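January 4, 2026

Storage bins, back room. Continued from the June entry on shelf layout.

Went through the large blue bins today with Lamisi Agbenyega's list. The list calls for 24 bins, 2 of them held as spares. Lids are being dropped from the scheme; they were off more often than on, and stacking is no longer planned.

Notes on the bin type:

Thick rounded rim, continuous around the corner. Ribbed front wall. Labels will not lie flat across a rib, so they go on the smooth panel between the center rib and the right one, top edge 2 inches below the rim. The old Plolwood labels were placed over the ribs and peeled at the corners. Remove residue with the citrus cleaner, not the scraper.

Bins sit directly behind the steel rail at the shelf edge. Check rail screws before loading. Torque by hand only.

Load limit per bin stays at 12 kg until Lucyna Wilczyńska has finished the deflection test on the Zolleck shelves. Castings go on the bottom shelf regardless of weight. Foam offcuts and empty Worku cartons can go anywhere.

Cables: route down the right side of a bin, outside the wall, never over the rim into the contents. Leave enough slack to lift the bin out without unplugging anything.

Open items: label stock (Mustar, matte, the wide roll), revised contents sheet, decision on dividers. I would try dividers in one bin of small fittings first and leave the others as they are until the contents sheet is settled.
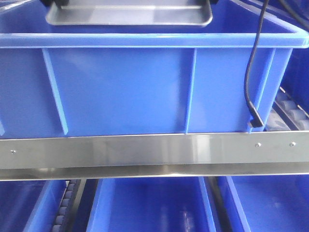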